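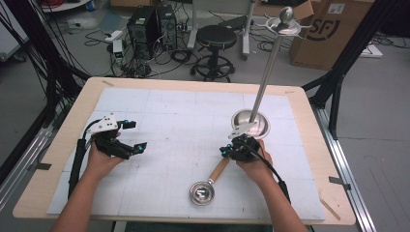 Utensil stand task, Hundlow bench, head view. Right gripper on the stand base, ladle still on the sheet.

**Friday, notebook, hand-held gripper demos**

Spent most of the day trying to decide if I believe the Minden result. Short version: not yet.

The claim, as Lejla wrote it up in June, is that demos collected with the hand-held grippers transfer to the arms as well as teleop demos do, at a fraction of the collection time. I have no quarrel with the collection time. Costel can get through a hang-the-ladle demo by hand in the time it takes me to get one teleop arm out of its own way. The "as well as" part is what bothers me.

Things I checked:

- We have 300 demos for this task. After dropping the ones where tracking jumps, plus the ones with a bad gripper width signal, the training set is smaller, and the drop isn't random. Losses pile up in the part where the right hand tilts the stand. So the policy sees less of exactly the motion it's worst at. The writeup doesn't mention this.
- The teleop baseline is 100 demos, all by Spyros. Hand-held demos come from three people. If the policy does better on new spoon positions, I can't tell if that's the method or just more people placing spoons in more places.
- Evaluation was 34 rollouts per condition. The gap everyone quotes would shrink to nothing if a few of them went the other way. I redid the intervals and they overlap badly. Amra says the trend is the same on the other tasks. Maybe. Those have even fewer rollouts.

Scoring is also loose. "Success" is marked when the ladle hangs on the rack. Nothing is said about the stand tipping, sliding, or getting squeezed so hard by the base that the arm faults a second later. I went through the rollout videos with Lamai and we disagreed on some 2 in every batch, always over the same kind of thing: ladle on, arm stuck. She counts it. I don't. We need one rule, written down before the next round.

Grip on the base is its own problem. A person can feel the steel dish start to slip and adjusts the wrist without thinking. None of that is recorded. We have pose, finger width, and video. The demo then teaches the arm a small correction with no visible cause. Lejla thinks the head view is enough to pick up the tilt of the pole. I'd like to see that tested by masking the pole in training, which Kneževič's old script could do if somebody gets it running again.

What I do accept: the bimanual timing looks better from hand-held data. With teleop the two arms take turns, one waits for the other, and the policy copies the waiting. Hand-held rollouts don't have the long pauses. That's a real effect and I'd be happy to put my name to it. It's a smaller claim than the one in the draft.

Cable note: wrist cables pull on the back of the gripper when the forearm turns in. Costel wants them taped higher up. Fine, but then tape them the same way for everyone and log the change, or we'll be comparing two setups again.

To do:

1. Match the sets. Spyros to record hand-held demos, same count as his teleop, same spoon positions.
2. Rollouts scored by a person who doesn't know which policy is running. Amra offered.
3. Report what got filtered, by phase of the task.
4. Ask Clester if their stand version used the same filter settings.
5. Hold the draft until 1 and 2 are in. Lejla isn't pleased about this. We talk Monday.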